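Importing and Exporting Through Sitthorpe: Frequently Asked Questions

Who are these answers for?

Small and mid-sized businesses that bring goods in or send them out through the Sitthorpe terminal and use Hellwig as their customs broker. If you ship only by parcel courier, the courier usually files the entry for you and most of this page will not apply.

Do I need a broker at all?

No. An importer can file its own entries. Most of our clients started that way and came to us when the number of product lines grew. If you bring in one type of product from one supplier a few times a year, filing for yourself may be cheaper.

What documents do you need from me?

A commercial invoice, a packing list and the bill of lading or air waybill. For some goods we also need a certificate of origin. The invoice must show the currency, the terms of sale and a description of each item in plain words. "Parts" or "samples" is not a description.

When do you need them?

Ocean freight: five working days before the vessel arrives. Air freight: before the plane leaves. Papers received after 3 p.m. are handled the next working day.

How do I find the right tariff code?

Send us a product sheet and we will suggest one. The code depends on what the item is, what it is made of and sometimes what it is used for. Two items in the same carton can fall under different codes. Once a code is agreed we store it in your Candero account, and you can reuse it on later shipments as long as the product has not changed.

If you think a code is wrong, tell us before the entry is filed. Corrections after filing are possible but slow – and there is a fee for each one.

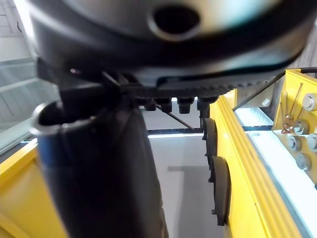
Changes in material or function should be reported the same way, even when the supplier keeps the old part number. Waltraud Steinbach in the classification office reviews these and normally answers within two working days.

What is the customs value?

In most cases, the price you paid for the goods. Tooling, molds or design work you gave the supplier free of charge may have to be added. Discounts count only if they were agreed before the goods were imported. Whether freight and insurance are included depends on the country of import.

How much do you charge?

A standard entry is $80 and covers up to 18 tariff lines. Longer entries are quoted separately. Duty, taxes and terminal charges are passed on at cost and listed one by one on your invoice.

Can you pay the duty for me?

Yes, up to $1,000 per shipment for account holders in good standing. Above that we need the money before the goods can be released. New accounts pay duty in advance for their first three shipments.

My shipment is on hold. What happens now?

A hold can mean a paperwork question, an X-ray or a full inspection. Check the status line in Candero first. If it says "documents," look for a message from us listing what is missing. If it says "exam," there is nothing for you to send, and we will update the line when we hear from the terminal. Storage charges continue during a hold.

Can I store goods before paying duty?

Yes. Stadero runs the bonded warehouse next to the terminal and takes both pallets and loose cartons. Duty becomes due when the goods leave for the local market. If they are shipped abroad again from the warehouse, import duty is generally not due, but an export entry is still needed.

Do exports need an entry too?

Usually. Form 221 in your account collects everything we ask for. Fill in the end user and the final destination, even if the goods go to a distributor first.

How long should I keep my records?

Keep the full set for at least five years, including emails in which a price or quantity was changed. Some countries require longer. Copies in Candero are there for convenience and do not replace your own files.

Who do I call with a billing question?

Ask for Ysaline Poulain in accounts, and have the entry number ready. Invoices can be disputed until the end of the following month, so a June invoice stays open until the end of July.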